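About us

Ukdale Kit Wash. Sports laundry and folding, small place behind the old Bisport shop. Started by Lertchai Phetsri with one washer and a borrowed ironing board, now washing for clubs all over Valtilberg. Over 60 teams on the books, mostly basketball, some five-a-side, one netball.

What we do: collect, wash, dry, fold, bag, bring back. Shorts with shorts, tops with tops. Names and numbers checked agianst your list before anything gets bagged. Red kit always washed on its own, sorry, no exceptions, even if you're in a rush. 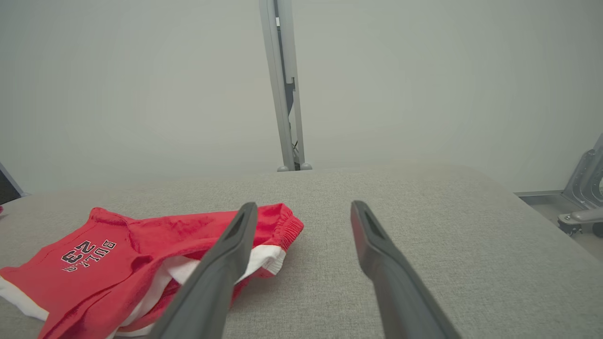 Do I need to turn everything the right way out first?
Leave it as it is, we do that at the folding table. Just empty the pockets please.

Folding is by the set. Waistband flat, legs together, in half, then in half again. Printed numbers go on the inside so they dont rub. Mrs Butkienė taught us that and we still do it her way. We did 1,593 pieces in February, our busiest month so far.

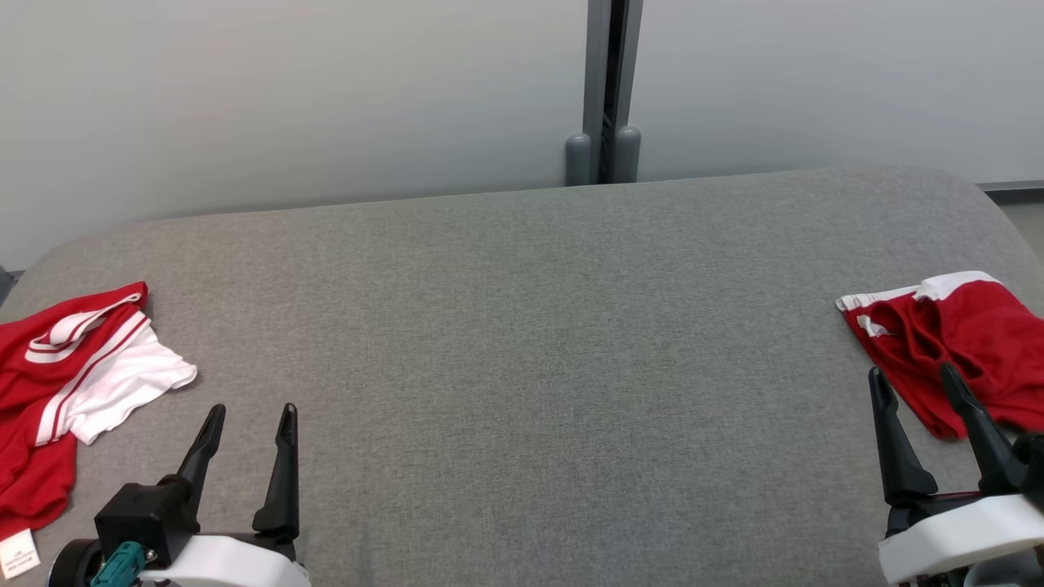 Red kit on the grey table, still to be folded.

Drop-off at the side door, ring twice. Bags under 50 pieces usually back in two days, bigger ones ask first. Prices on the next page.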